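Clear storage box

A clear storage box is a see-through container used at home, in shops and in offices to hold small goods while keeping them in view. The type is sold under many names, among them display bin, pantry box and organizer tray. Makers and home-organizing writers credit it with saving time, cutting food waste and calming the mind. The evidence for most of these claims is thin.

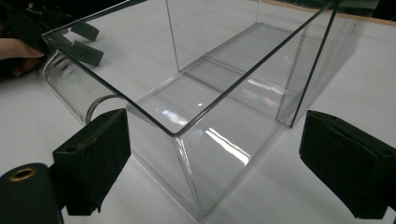
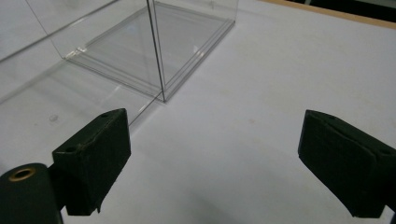

A clear box on a white tabletop.

History

Glass cases were a fixture of shop counters long before plastic ones. Cheap clear sheet plastic made it possible to sell similar boxes for use at home, first for sewing supplies and hardware, later for makeup and dry food. The common story that the home box began as a museum case is repeated in many sales catalogs, usually without a source. Kamlesh Sisodia, who has written on shop fittings, calls it "a nice tale that arrived after the product did."

The housewares label Diretti sold a stacking line under the slogan "See it, use it." A rival line from Tyagi made nearly the same promise. Neither firm published anything to back it up.

Materials

Most clear boxes are made of acrylic, polystyrene or PET. Acrylic is stiff and very clear, but it scratches easily and can craze when wiped with alcohol or some glass cleaners. Polystyrene costs less and cracks sooner. PET bends more and holds up better to being dropped. Glass resists scratching but is heavy, and it breaks.

Sheet acrylic boxes are often joined with a solvent cement that softens both faces so that they bond. Sellers like to describe such joints as "seamless." The word should be read with care – the joint usually shows as a line, and a poor one traps bubbles.

Claims and criticism

The main argument for the clear box is that people use what they can see. This sounds reasonable and may hold for some goods. Critics point out that a label on a plain box does much the same job. Wanpen Chantharasri has argued that clear boxes simply move the mess behind a window, and that owners end up buying matching sets to make the contents look better.

A test often quoted by sellers was run in Prulville, where 10 households switched to clear pantry boxes and 7 reported throwing away less food. There was no comparison group, and the households did their own reporting. Naveen Awasthi, who organized it, later said the result had been "stretched well past what it can carry." It still turns up in advertising.

Light is a further problem. Spices, cooking oils and some medicines keep better in the dark, and a clear box on an open shelf gives them no protection.

Care

Mild soap, lukewarm water and a soft cloth are the usual advice for acrylic. Paper towels can leave fine scratches. Polishes sold for the purpose can hide light marks, but deep ones need sanding, and few owners bother. Many acrylic boxes warp in a dishwasher, so a "dishwasher safe" mark is worth checking against the maker's own instructions.

See also

Display case
Food storage
Shelf liner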